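I've run a film night at our house once a month since November before last, and in that time I've made every mistake you can make with a bedsheet and a borrowed projector. So these are my tips for showing films at home, mostly learned by getting them wrong in front of people who'd come round for a nice evening.

Start with the wall. If you have a plain one, use it! I spent ages fussing with a white sheet and bulldog clips, and every time someone opened the kitchen door the hero's face rippled. If you must use a sheet, iron it while it's still slightly damp and run a garden cane through the bottom hem so it hangs straight. My friend Eulalia Orellana sews two curtain weights into hers and says the cane is overkill, but she doesn't have my draughts.

Curtains next. You don't need proper blackout lining for a winter film night, just something to stop the street lamp. I use an old brown blanket over the pole, pegged at both ends, and take it down before bed or the room smells of blanket.

Sound matters more than picture, I think. People will forgive a fuzzy song sequence but they won't forgive mumbling. Put the speaker under the screen and up off the floor (a stool will do) with a folded tea towel beneath it to stop the buzzing. And if you're showing anything with subtitles, sit in the back seat yourself beforehand and check you can read them over the heads in front. We watched the first half of a lovely long family drama with the bottom line hidden behind Bakari Mollel's hair, and he's been on the floor cushions ever since.

Popcorn! I do 40 g of kernels per person in my biggest pan, lid on, with enough oil to just cover the bottom. Salt it while it's hot. If you like it sweet, use icing sugar — ordinary sugar only sinks to the bottom of the bowl. Paper bags are quieter than crisp packets and you can write names on them.

Cables are the dull bit. Run them round the edge of the room and tape them flat wherever anyone might walk, and use a tape that peels off cleanly (try it on a hidden patch of skirting first, I didn't).

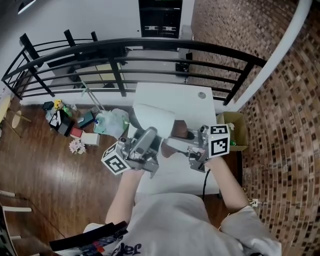
The other thing with tape is to label both ends of every lead before you put it all away. I write on a little flag of masking tape, then coil each lead loosely and pop it in its own freezer bag. It used to take me half the trailers to find the right one.

Give the projector a good cool down before you move it, too. Mine has a fan that carries on after the picture goes off, and I leave it plugged in until that stops, which is just long enough to get the bowls in the sink and argue about the ending.

Next month it's my turn to choose and I want something with an interval, so I can serve the samosas hot.

Recent posts
Getting butter out of a sofa cushion
Samosas you can freeze ahead
How I store 300 DVDs in one small cupboard
Floor cushions from old curtains
Quick fixes for a squeaky living room door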